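Bench rules for the two-arm cell – short version

Print it, tape it up by the door. The long version is in the blue binder and no one opens the binder.

Before power
Walk the reach of both arms. Not the reach you programmed, the full reach. Tape line on the floor if you haven't got one.
E-stop within arm's length of where you stand. Press it once every morning, see that it really drops power, reset.
Mugs, phones, loose sleeves – off and away. Lanyards too.
Speed at 5 percent for any new program. Leave it there for the first full pass.

Cloth and board
Plain cloth under everything, pulled out to the corners. Iron it if you can be bothered, deep folds will walk a board sideways over a long day. We use blue, red marks read well next to it and so does anything white. Pick one color and stay with it, or you'll be redoing the camera settings every week.

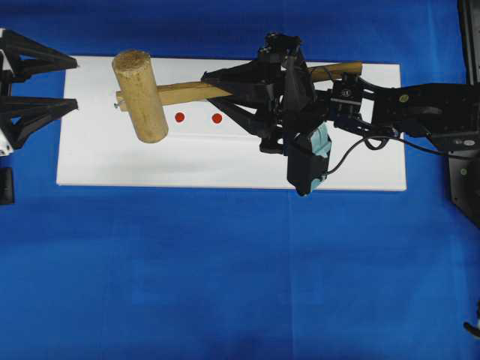 Filed under: Workshop > Hand tools & robots

Mallets and other long-handled things
Wood first. Do not start with a steel hammer, whatever the Kaller handout says about "realistic loads". A dropped wooden mallet costs you a dent.
Check the head before every run. Twist it by hand, if it moves at all its out. Pins and nails through the handle get checked too, sharp ends filed down.
Grip on the handle, clear of the head. Mark the spot with pencil so the next person starts from the same place.
Foam on the jaws helps a lot with round or polished handles. Change it when it goes shiny. Ours lasts 4 weeks, yours may not.
Cables: enough slack for the full wrist turn, not enough to catch on the handle. Turn the wrist end to end slowly and watch the loop – only the loop, nothing else.
One arm works, the other one parks. Parked means stopped in the program and out of the swing, not just "isn't doing much right now". 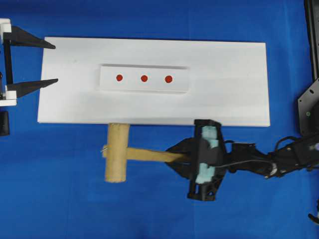 Photo: Nekavton bench notes, Jistitz

Targets
Dots, not crosses. Crosses get read differently by everybody and then you argue over which arm of the cross counts.
Same color for all of them, flat stickers or paint. Gloss throws glare.
Evenly spaced, wide enough that a miss on one can't be scored as a hit on the next.
Fix the target down. Double sided tape is fine for light taps, clamps for anything heavier. Re-check after 51 strikes or at lunch, whichever comes first.
Write down which dot is number one and from which side. Do this BEFORE the run. We lost most of an April afternoon over left and right.

Wrist camera
Wipe the lens with a dry cloth, no shop towels, they scratch. Look at the live view before you start. You want the target and the end of the tool both showing, and a bit of blur on the tool is ok if the target is sharp. 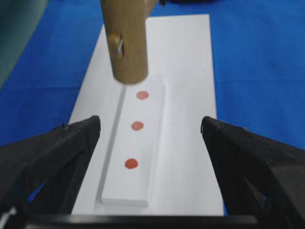 Set your stop height from the top of the target and not from the board, or the first strike comes in too deep. Creep down in small steps, with a sheet of paper as a feeler. When the paper drags, back off a hair and save.

Hands
Never in the cell with power on. Not to nudge the target, not for a fallen sticker. Pause is not off.
Two people in the room for first runs. One on the stop, one on the screen, no swapping halfway thru.

Log it
Date, program number, tool, jaw pads, who had the stop. Ours is on form 3063, a plain notebook does the same job. The Hrubý template has a near-miss box, worth copying – fill it in even for small stuff.

End of day
Tool out of the jaws, arms home, power off at the wall. Shake out the cloth, chips get under the baord and it rocks.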